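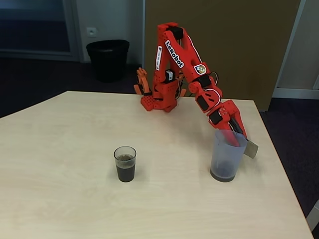
Plastic pitcher

A plastic pitcher is a lightweight vessel with an open top, used for holding cold drinks and moving them, with varying success, into glasses. It is found in homes, cafeterias, church halls and rented vacation cottages, where it is usually the only container large enough for iced tea and is therefore already full of something else. The frosted kind, which lets light through but keeps the contents a little vague, is among the most common.

Terms

In everyday American speech, "pitcher" and "jug" overlap, and attempts to separate them have mostly produced arguments. A pitcher is generally expected to have a lip or spout. A jug may have a narrow neck and a stopper. The trade catalog of the Drutstead Housewares Company listed the same article under both names, on facing pages, at different prices.

Frosted and clear walls

A translucent wall is made either by molding a naturally cloudy plastic or by giving a clear one a fine texture. Polypropylene, widely used for household pitchers, is cloudy by nature and needs no encouragement. Frosting hides small scratches, which a clear pitcher collects in its first month and displays for the rest of its life. It also hides the level of the drink to some extent, a trait valued by hosts who are running low.

Dark drinks such as cola, coffee and iced tea look darker in a clear glass than they do behind frosted plastic. For this reason the two are often set out together – the pitcher to hold the supply, the glass to show what it is.

Use at the table

The pitcher is customarily placed beside the glass on a flat surface, close enough that the pour does not have to travel. Small tumblers are filled most of the way and no further, leaving room for ice or for the walk back to the couch. Household manuals advise holding the pitcher by its handle, where it has one, and steadying the rim with the other hand when it is full. The advice is widely printed and seldom followed.

A light-colored wooden tabletop is an attractive setting and an unforgiving one. Cola left standing on bare wood can leave a ring, and rings on pale wood are noticed by guests long before they are noticed by owners. Coasters are the usual remedy. They are generally kept in a drawer, in excellent condition.

Care

Most plastic pitchers can be washed by hand in warm water with dish soap. Whether one may go in the dishwasher is stated on the base, in raised letters the same color as everything around them. Tea stains respond to a paste of baking soda. The smell of onion does not respond to anything.

Collecting

Plastic pitchers have a modest following. The Ullow Museum of Table Goods holds 489 of them, of which 30 are on display, the others being stacked. The Zutthorpe pitcher fair, held each June, draws nearly 4,000 visitors, many of whom come for the pie. The most sought-after model is the Fang, an eight-cup pitcher whose lid was sold separately and, according to most collectors, never sold at all.

See also

Carafe
Drinking glass
Iced tea
Coaster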